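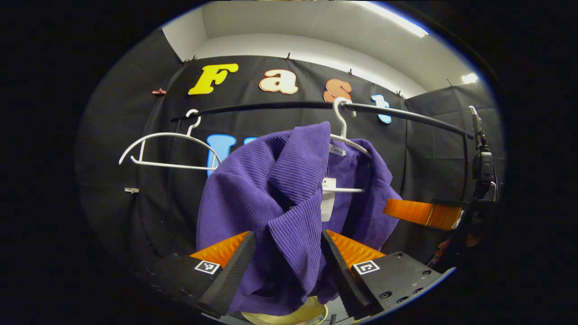 A purple cord shirt on the rail.

I'd been meaning to talk to Amparo Muñoz about her year of buying no new clothes, and when I finally got round to ringing her in August she was halfway through taking up a hem and put me on speaker. So if some of these quotes sound a bit muffled, she had pins in her mouth!

Amparo used to manage a shop floor for Pladura, the high street chain, and she says the staff discount was her undoing. "I had 13 pairs of black trousers," she told me. "Thirteen! I wore two of them. I'd stand there in the morning with the wardrobe doors open and think, there's nothing in here."

The rules she set herself were fairly loose (I'd have cheated within a week). Underwear and tights didn't count. Anything second-hand was fine, as long as she could say where she'd wear it before she got to the till. Swaps were fine too, and she did a lot of those with her neighbour Nisha Pathak, who is the same size and has, by Amparo's account, much better taste in coats.

I asked what she missed most, expecting shoes. "The carrier bag," she said straight away. "Walking home with it. That lovely stiff sort with the rope handles. I missed that for four months and then one day I saw a woman with one on the bus and felt nothing at all."

Cord is her big charity shop tip, by the way. She looks at the elbows and the cuffs first, then runs her thumb against the ribs to see if they've gone bald. "If it's bald at the elbow you can patch it. If it's bald on the seat, put it back." She washes hers inside out on a cool setting and never, ever irons it from the front, having flattened a skirt that way in her twenties. She's still cross about the skirt.

It hasn't all been thrift and virtue. She owned up to one slip in month nine, a raincoat bought in a panic at a railway station on the way to Lalit Khurana's wedding. "It was pouring and I'd had my hair done. I'm not sorry. I've worn it more than anything."

And now the year's up? She went quiet for a bit, and I could hear the sewing machine going. "I went into town last week and came back with buttons," she said. "Five of them, green. I haven't got anything to put them on yet."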